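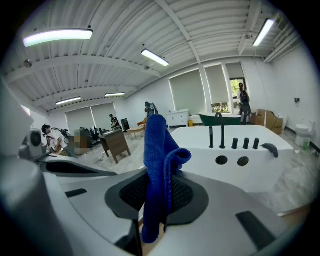

**Shore power for small ferries: what we learned at Pultside**
Speaker notes, 14 Nov 2018

Slide 1. Title

- Thank the hosts. Say which firm I'm from (Ustetti) and that we did the electrical work at Pultside, quay side only. The vessel's own batteries were another contract and I can't answer for them.
- Questions at the end, except if someone can't hear.

Slide 2. The route

The Grernley ferry makes a short crossing and spends little time at the quay. It used to run its diesel generator all night to keep the heating and pumps going. People living above the slip had complained about the noise for years. The harbor wanted a plug on the quay, and the operator wanted to charge from the same plug between crossings if it could.

Slide 3. What the grid could give us

- Existing supply to the quay: 200 kW. It also feeds the ice plant and the harbor lights.
- Ferry at full charging rate: 400 kW.
- A new cable from the substation was priced and turned down. The road would have been dug up through June, when the harbor is busiest.

Pause here. Most small harbors in the room will have the same gap.

Slide 4. The battery on the quay

We put a 1,000 kWh battery in a container behind the ticket office. It fills slowly from the grid and empties quickly into the ferry. The container came from Le Roux with the cooling already fitted. We poured the slab and ran the cables.

Mention the slab. The first drawing had it below the spring tide line and it had to be raised. That cost us three weeks.

Slide 5. The plug

- Tide range is the hard part. A fixed arm would not reach at low water.
- We used a cable on a counterweighted boom. One deckhand can connect it.
- Salt got into the first set of connectors. The second set has a drain hole and a cover that closes by itself.
- Spare connectors are kept in the ticket office. Ask for them in your contract.

Slide 6. First season

1,567 connections logged. Most of the failed ones were in the first month and came from the connectors on the last slide. The generator is now off overnight. In a hard frost the crew still start it before the first crossing, and we haven't fixed that yet.

Slide 7. What I would do differently

Talk to the ice plant earlier. Its compressors start at the same hour the ferry comes in, and we had to rewrite the charging schedule after handover. Also put the meter where the harbor office can read it without a key to the container.

Slide 8. Contact

Leave this up during questions. If asked about price, give the split between civil and electrical work and say the full figures belong to the harbor. If asked about larger vessels, say we have only done this one size.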